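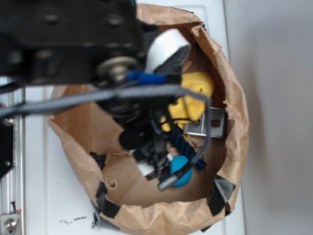 Fig. 1. Bag-picking cell, arm lowered into the bag. Note the grey cable.

Handling and Automation, Unit 6
Faults that don't look like faults
Handout, May 2021

Read this before the lab. It replaces the section in the September handout, which took the supplier's word for too much.

6.1 What was reported

The Rikudby cell was set up to take mixed items out of a paper bag, one at a time. Over 163 attempts the log shows two faults. On that basis the cell was described as "reliable in clutter", and the phrase has been copied into at least one project proposal since. You should be suspicious of it by the end of this page.

6.2 What the log counts

The controller (Ostapchuk, older firmware) raises a fault when a joint goes over its force limit or a move times out after 60 seconds. It raises nothing when the fingers close on air. It raises nothing when the arm comes up with the wrong thing, or pulls at the bag and lets go. When the runs were watched back by eye, 20 more attempts had gone wrong in one of these ways. All of them were logged as complete.

So ask of any success rate: who decided what success was, and did the machine mark its own work?

6.3 The cable

Look at Fig. 1 again. The grey cable crosses above the bag, bends down and ends in a small metal tip, low in the bag and lying partly over the light blue ball. Thin black wires loop round the gripper as well. In a space this tight, a loose run of cable is one more object in the clutter, and the planning software (Flukine) has no model of it. It plans for the arm and the fingers. A cable can snag on an item or be nipped by the fingers, and the first sign may be a sensor reading that drifts for a week before anyone asks why.

The written risk assessment covers the cable at the joint end only. I don't find that convincing.

6.4 The bag

Paper tears. The one in the figure has a notch in its inner wall and its rim is held with black tape. Tape is a perfectly good way to hold a bag for a morning's work. It is a poor thing to rest a repeatability claim on, and the test report doesn't say how often the bag was changed or whether it went back in the same place.

6.5 Soft and hard items together

The yellow cloth and the metal bracket with the slot lie close to each other. A grip force that suits one may not suit the other. The Comia gripper sheet gives a single recommended value for "general goods". Treat that as a sales figure until you have tested it.

6.6 Before the lab

Power off and locked before any hand goes near the bag. A paused program doesn't count as off.
Check the cable along its whole length, tip included.
Write down each attempt by eye, then compare with the log.
Bring the differences to the seminar, even if they are dull.

Reading: course pack, chapter on fault reporting. Skip the vendor case study at the end.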